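Keys, Shiny Things and a Lot of Replanning: The Plumau Gallery

Hello again! I promised a proper gallery once the autumn push on Plumau was over, and as it's now November and Zinhle Ntuli has stopped answering my messages about collision margins, I think we can call it over. For anyone who has wandered in from the Hulturen side of the site, Plumau is our planning and perception stack for two-armed pick and place, and I look after the bit in the middle where a pile of pixels becomes somewhere for the fingers to go.

There is only one picture up so far, so I've let myself run on a bit in the notes. The rest of the set follows when Seo-ah Kwon has finished tagging it (she is ruthless about tags, and quite right too).

The theme this time is small metal objects. We'd got rather pleased with ourselves over mugs and sponges and soft toys, and then Anel Buthelezi asked how it did with keys. Badly, is how it did. Keys are thin, they lie flat, they bounce light all over the place, and a bunch of them has no shape you can rely on from one minute to the next. Our old segmenter would find a bunch, lose it, then find two halves of it and offer me a grasp in the gap between them. I had one log with 30 grasp proposals for one bunch of keys and I wouldn't have trusted any of them with my own front door.

So perception got a rewrite. It now keeps a short memory of where it last believed the object was, and a highlight on the metal has to stick around for a while before it's allowed to change the outline. Keabetswe Magagula wrote the first version on a train to Zedville and it has barely changed since, apart from the variable names, which were all types of cheese. 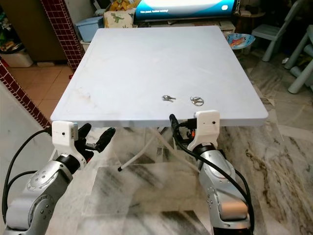 Keys and a key ring on the white folding table, both grippers down at the near edge.

I'm fond of this one because a pose like this is where half of our planning trouble lives. With the wrists this low and this near the tabletop, the shortest path to the keys goes straight through the edge of the table, and a planner that only cares about distance will cheerfully suggest it. Plumau now plans the lift as its own little segment, up first and then across, with the table modelled slightly thicker than any real table. Jocelyn Petrenko calls this the fat table setting and the name has made it into the config file, I'm afraid.

The pale top gave us something to think about as well. It has a faint grey marbling, and silver on that is a pretty mean test for anything that leans on contrast. Smudges count too! The old segmenter used to treat a mark on a table as a very flat object, and I've watched it plan a lovely careful approach to a stain. The new one asks for a bit of height before it gets excited, which is awkward with keys, as they haven't got much to offer. The threshold we settled on is a compromise and I still fiddle with it.

A few notes on the software, as people always write in and ask:

The planner gets 400 milliseconds to come up with a path. If it hasn't got one by then it hands back the best it has so far, marked as provisional, and the controller won't move on a provisional path. We did try letting it creep along slowly instead. We don't do that any more.

Choosing which arm goes is a separate step. It used to be whichever gripper was closer, but with two objects side by side in the middle that made it dither, left, right, left, right — very funny for the first ten minutes. Now it picks an arm and has to stay with it until the grasp is finished or abandoned.

Cables are in the collision model, sort of. Each one is a sausage hung off the arm, fatter than it needs to be. Zinhle wants something cleverer and I'm sure she's right, but the sausages have been very good to us.

The replay tool now keeps the last 1000 plans along with the image each one started from, so you can scrub back to the moment it chose something daft and see what it believed. This is my favourite thing we made all year. If you build only one tool, build that one.

Next up is the Oosthuizen branch, where the planner and the segmenter finally share a clock. Coins after that, if Anel gets her way.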